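How to Sort Small Packets Before You Pack Them

Last updated: May

Foil packets, clear bags and other small items get mixed up easily. A clear tabletop makes the job faster. Filipa Teixeira and I use the method below at the Lonside storeroom.

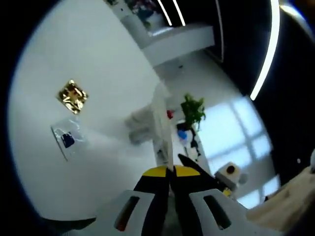

Gold foil packet and clear bag laid out on a white tabletop.

1. Wipe the table and let it dry. A light surface is best for clear plastic, which is hard to spot on wood or patterned cloth.

2. Tip out one box at a time. Don't start a second box until the first one is put away.

3. Lay flat items down first. Leave a hand's width between them so nothing slides under anything else.

4. Keep foil packets away from clear bags. Press each foil packet lightly to check the seals. Set aside any that leak air. Creases in the foil are fine.

5. Turn clear bags so the item inside can be seen from above. If it has slipped into a corner, leave it there. Opening the bag to straighten it wears out the closure.

6. Put tall or upright items in last. They tip over when the table is bumped.

7. Pack each group in its own tray, flat items at the bottom. Our trays hold 29 foil packets or 11 bags. Write the count on the lid.

If you have more than 200 pieces, split the work over two sessions. Trays go on the lower shelf, lids facing out.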